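Hand-held gripper loses its grip reading halfway through a session. Chopsticks. Help.
Posted in Grippers & End Effectors

Drudix
We collect demonstrations with a pair of hand-held grippers, one per hand, and the task this month is chopsticks and a mesh cup on a kitchen table. The right-hand unit starts out fine. By episode 40 or so of a session the recorded jaw opening has drifted, so that on playback the fingers close on thin air next to the chopstick, with great confidence. Our arm then repeats this faithfully, and last week it closed on the rim of the cup and pushed the whole thing off the table before I got to the stop button. I was slow. I'd been watching the chopsticks.

Tried so far: recalibrated (good until lunch), swapped the cable, updated the firmware, gave it a stern look. The left unit gets the same treatment and never complains. We have 490 episodes and I would like to keep some of them. 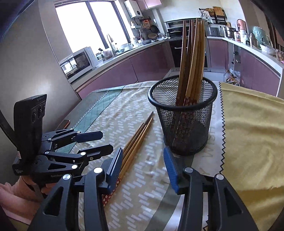
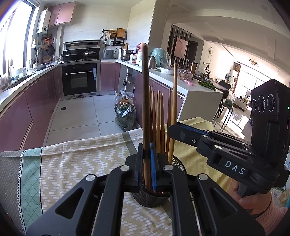
Chopsticks and mesh cup, both grippers in use.

Salazar
Have you tried turning it off and on again between episodes? Worked for me on a different gripper. Different fault too, now that I think of it.

Jhonatan Cárdenas
Check the linkage before you touch the software again. When the reading is good after calibration and wanders with use, something is usually slipping, and on ours it was the little set screw that holds the encoder magnet. Take the power off, hold the magnet still and try to wiggle the jaws. If they move and it doesn't, you've found your drift. Clean the threads, put on a small drop of removable threadlocker, leave it overnight and calibrate in the morning.

Look at the finger pads as well. A pad that has crept forward gives you a wrong closed position, and on something as thin as a chopstick you'll notice.

For the episodes: log the fully closed reading at the start and end of each one. Ours kept up to 400 good ones out of a bad January that way, and we threw out the rest with very little ceremony.

And please don't replay anything on the arm until that's done. Run it at low speed, with one person whose entire job is the stop button and who has no interest in chopsticks.

Drudix
Set screw. It came out with my fingernail. Threadlocker is on and I'm leaving it alone until tomorrow, under protest.

Bidano
Same problem here, did you ever sort out the pads?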